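TELEOPERATION CELL, PRE-SESSION CHECKLIST WITH COMMENTS
Station: Irnura, simulated arm, leader handset
Completed by: Tirta Setiawan
Reviewed by: Emerson Marinho
Period: October, morning session

1. Operator area
Chair and handset clear of the walkway: OK
Handset cable strain relief: Worn. Tape is holding for now. Replacement requested from Stelbridge.
Stop button within reach of the seated operator: OK
Comment: Button was behind the monitor at first check. Moved to the right side of the desk and retested.

2. Control link
Simulated arm follows handset on all joints: OK
Arm holds position when the enable pedal is released: OK
Link timeout set to 200 ms: OK
Comment: Pulled the network cable during a slow move. Arm stopped and did not jump when the link came back.

3. Gripper
Open and close from handset trigger: OK
Grip force limit loaded from the task file: Failed, then OK
Comment: The file still had the limit from the Caldeira pegs task. Corrected and saved. Please check this line every time the task changes.

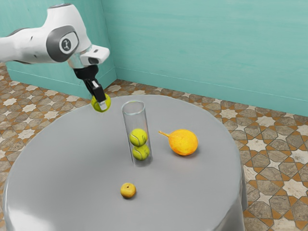 4. Task setup
Task this session is loading tennis balls into an upright tube, demonstrated by remote control, with a target of 2,000 saved demonstrations across all operators. Operators should approach from above and line up over the rim before lowering. With two balls already stacked in the glass and the third in the gripper, the fingers have little height to spare at the rim, so release early and do not follow the ball down. The fruit on the tablecloth is not part of the task and should not be touched.
Scene reset returns all objects: OK
Tube contact warning sounds in headset: OK

5. Recording
Disk space for full session: OK
Start and stop marks saved with each demonstration: OK
Failed attempts labeled, not deleted: Needs attention
Comment: 10 attempts from the last session had no label. Brastent needs them marked before training. E.M. to go through them with the operators.

6. Operator fitness
Break taken every hour: Not recorded
Comment: Add a column to the sign-in sheet. Wrist soreness goes in the log even if it is minor.

Result: Cleared for use. Open items are 1 (cable), 5 (labels) and 6 (break record).
Reviewer note: Agreed. Recheck the cable before the afternoon session. E.M.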